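Why does a plush toy get grubby so fast?

Hi, Kenta Takagi again! Grab your fuzziest toy and pet it. Feel that? Fuzz is thousands of tiny threads standing up like grass, and dust loves to hide down in between them (so do cookie crumbs, sorry).
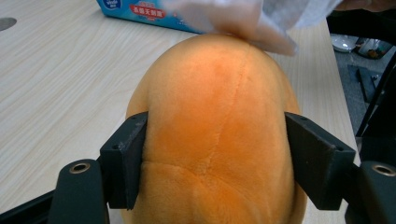

Soft orange fuzz, with a white tissue or wipe on top.

Now look for the seams. Those are the lines where pieces of cloth were sewn together, and I always check them first because dirt likes to sit in a crease. Then I wipe gently, one little patch at a time, and keep turning the toy.
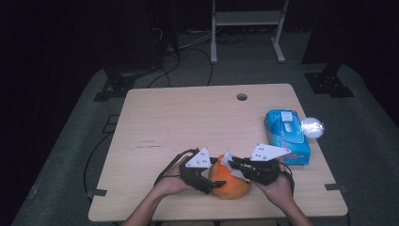 A table helps a lot. Put your pack of wipes close by so you don't have to go hunting for it with your hands full! Scrubbing hard just mashes the fuzz flat, so go easy. My old bear has had up to 8 baths and he's still pretty fluffy.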